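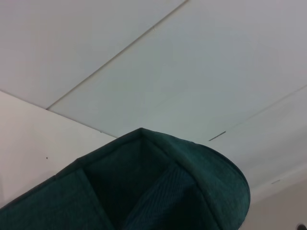

I bought my first lunch bag at the age of 50, and I was a little ashamed of it. In the country where I grew up, lunch was something you sat down for, with a plate and a soup spoon. A bag with a zip was for schoolchildren and for people going fishing.

Then my office moved to Flesgate, to the upper floor of a former rope works from 1875, very beautiful and very far from any shop. The nearest sandwich is 18 minutes on foot, and it is not a good sandwich. After one winter of this I went to look for a bag.

There are more kinds than I expected. Elodex makes a stiff one, like a small suitcase, which keeps its form but takes half of the office fridge. The Palacios bag is long and thin and seems to be made for a person who eats only baguettes. The one from Skisska rolls down at the top, and I never managed to roll it the same way twice.

What I like best is the plain padded kind in dark teal, with a silver foil lining and a zip that goes in an arc over the top. It is soft, so it gives way when the desk drawer is full. With two carrying handles you can hang it on a coat hook or hold it together with an umbrella.

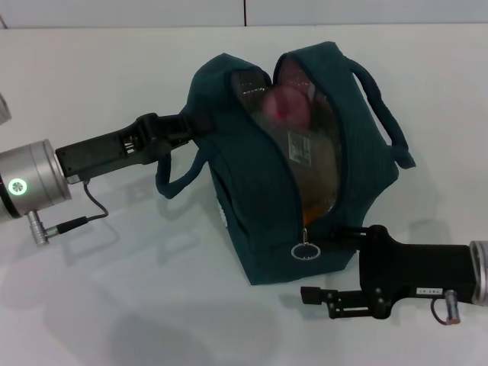

The foil is the part which needs your attention. It shows every crumb, and it keeps a smell for longer than you would believe. On Wednesday evening, when the week is half over, I turn my bag as much inside out as it permits and wipe it with a cloth, warm water and a drop of vinegar. Afterwards it must stay open all night. I once closed mine too early and for the next days my bread tasted of salad.

Packing is a matter of order. Heavy boxes go to the bottom, the ice pack flat against the back, bread on top. I put the fork in before everything else, because I have eaten rice with a coffee stirrer and I do not wish to repeat it.

And then there is the banana. It has the wrong shape for any container, and it bruises when you only look at it. For years I laid it across the top, where the zip pressed on it.
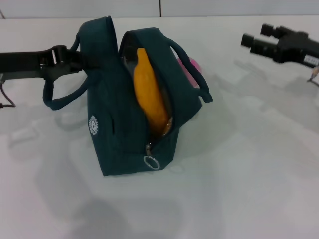

Standing up is better for it, I find, with something soft on each side - a napkin, or a bread roll in paper. I also take it out as soon as I arrive at my desk. A closed bag is a warm little room for a banana, and by noon everything else smells of it too.

My bag has now done 19 months of service. The handles are still firm, and the zip runs well if I rub it now and then with the end of a candle.

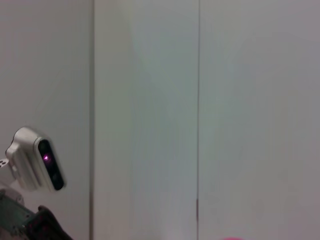 In September a colleague asked me where she could buy one like it. We still walk for the sandwich sometimes, on Fridays, when the weather is kind.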